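# The fringe problem

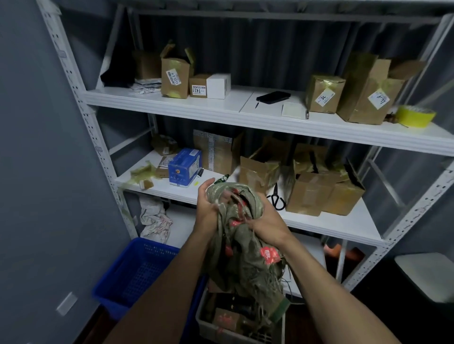

*The green cloth with the frayed edge, over the bins by the packing shelves.*

I've been meaning to write up the May jam, mainly so that I can stop retelling it in the kitchen.

For those who don't follow my working life closely (hello, Mum), we have a sorting arm at Carkov that lifts returned textiles out of one bin and puts them in another. It is a Wolico, second-hand, and on a good day it gets through 112 items before lunch. It likes towels. It is fine with T-shirts. It had never been introduced to a fringe.

What happened, as far as the log tells it, is that the arm picked up something with loose threads at 10.40, and one of those threads went round the wrist joint. The arm then moved to the drop position and let go. The cloth didn't go anywhere. The weight sensor in the bin reported nothing had arrived, so the arm did what we had told it to do in that case, which was to go back and try again. It tried again 37 times. With each turn of the wrist the thread got a bit tighter, and the motor drew a bit more current, and the software wrote this down very neatly in a file no one was reading.

Silvana Evangelista noticed the smell. She hit the stop button, which worked — I mention it because the stop button on the previous machine did not — and we cut the wrist free with scissors. The joint cover was at 84 degrees according to the little stick-on thermometer. I'd put that on as a joke, more or less.

The fault report went to Figueiredo, who sold us the thing. Valdir Toledo rang back the same afternoon and asked whether we had set a retry limit. We had. It was 3,000. I would love to blame somebody for that number but my initials are next to it in the settings.

So, changes. The retry limit is now three. The arm stops if wrist current stays high for more than two seconds, and it stops loudly. Anything with a fringe, tassel, strap or general air of unravelling gets pulled out by hand first and goes in its own bin. Desutance make a smooth sleeve for the joint and one is on order, though it has been on order for a while now.

Still to do: the log file ought to email someone. Silvana has suggested it email me.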